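Subject: Re: Swap parcels in April, how to pack
From: Berenice Quezada

Kerstin Stüber wrote:
> Last time two parcels of yarn arrived with moths.
> Can we agree on one way of packing? And is 40 skeins
> per person too much?

Dear Kerstin, dear all,

I think 40 is fine, if the wool has been in the freezer before.

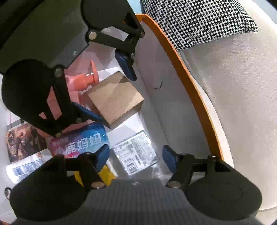
For moths I follow the advice of Roswitha: two weeks of frost, then a closed bag. Outside the bag I would take a plain brown cardboard box, like the one in my orange-rimmed bin, and no padded envelopes. Please write the weight and the fiber on each bag.

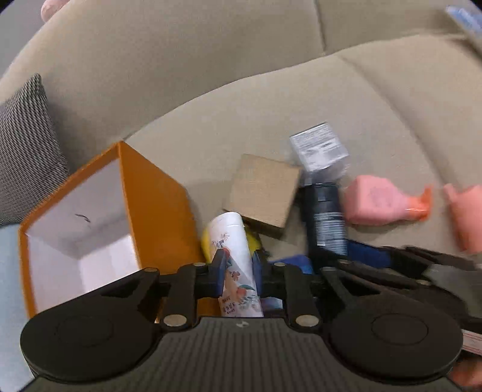

Imke asked also about the Urken sock yarn. I can give 50 grams of it, color 966, but I do not want to split the skein. Carola, do you still need the gray Zerell?

Please send me your lists before the end of March.

Kind regards,
Berenice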